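Journal > Household > March
Search this journal Go
March, 9:40 p.m.
by Soledad Medina

Rain until about two. I finished the second half of the hem on the curtains for the back room and hung them before supper. They are a finger too long on the left side. The floor slopes there and I measured from the right, so I will have to take that panel down again.

The invoice from Ledesma came for the lining fabric. 208 dollars, with the delivery on top. I had it down as less. I went back through the emails and the price is the one I agreed to, so I paid it and wrote it in the book. That puts the room at 1,292 so far, counting the shelves from Pluswood but not the paint. I had told myself I would stop and think at 1,000 and I did not.

Called my sister at noon. She is still deciding about the sofa. She has the Trondemholm catalog and reads me the names of the colors over the phone, which does not help either of us. She wants a green but she doesn't want a dark one.
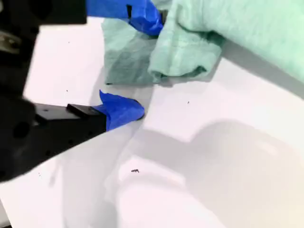
My sister's trouble is that every green looks gray in her front room after three o'clock. Mine is the opposite, the back room gets the sun late and everything goes yellow. We talked about it for a good half hour and got nowhere. The mint green of that cloth on the white table is close to what I have in mind for my cushions, and I think it would be too pale for her sofa. She will say it looks like a hospital. I sent her the name of the paint on my trim as well.

Walked to the hardware store once the rain quit. Bought curtain hooks, a packet of 10, and felt pads for the chair legs. They were out of the brass rings. The man said to try again after the first of the month.

Soup for supper, the rest of the lentils. I read for a while in the back room with the new curtains closed to see how much light comes through from the street. Some does at the top, where the rod sits away from the wall. A deeper heading would fix it. I have enough lining left over for that, I think, but I didn't feel like getting it out to measure.

Tomorrow: left panel down, pin it, press it. Call the dentist. Return the library books, two are overdue.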